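Grarkedley Craft Room, progress report to the Nollico small grants panel
2024-11-01

Hello all, and thank you again for the 2000 you gave us in March! I've tried to keep this short, but there's quite a bit to tell you.

The worktop is in and I'm very fond of it. We went for the grey marble pattern in the end, and the damask wallpaper round it (pink, with orange flowers) was a bit of a gamble, but it cheers me up every morning. Wiping down comes first in every session, and a cyan sponge now lives at each table.

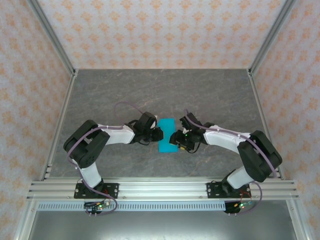 Has the whole grant been spent?
We've spent 1000 on the worktop and wallpaper and 728 on sheets, sponges and storage, and what's left is set aside for the spring order from Kwok.

On to the blue sheets, which have been the big hit of the autumn. We started with simple folding, one side over the other, and I'd badly underestimated how long people would want to stay on it. A big sheet has a mind of its own and likes to roll before it will crease.

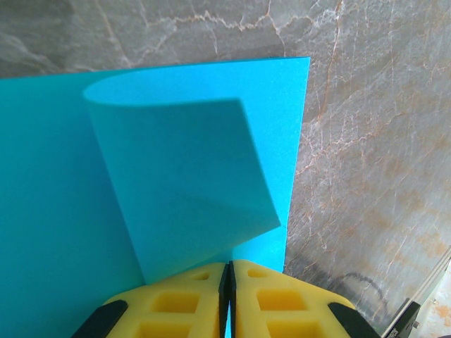 Folding practice: blue paper, part of it bent over on itself.

We've had 3 blocks of sessions so far, and the third was the best by a mile. I did get the first order wrong (far too many small sheets, hardly any large), so Tolunico swapped half the box for us and didn't charge, bless them. Large is definitely the way to go for beginners, as there's so much more to get hold of
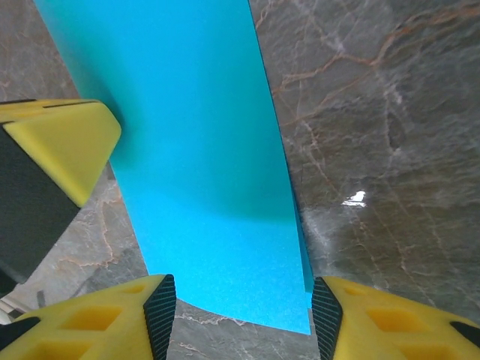

and a wonky edge doesn't matter nearly as much. I'd like to move on to boxes and simple envelopes after the new year, if the panel is happy with that. The only thing still outstanding is the shelving, which was delivered in the wrong depth and has gone back. I'll send the receipts separately once the replacement has come.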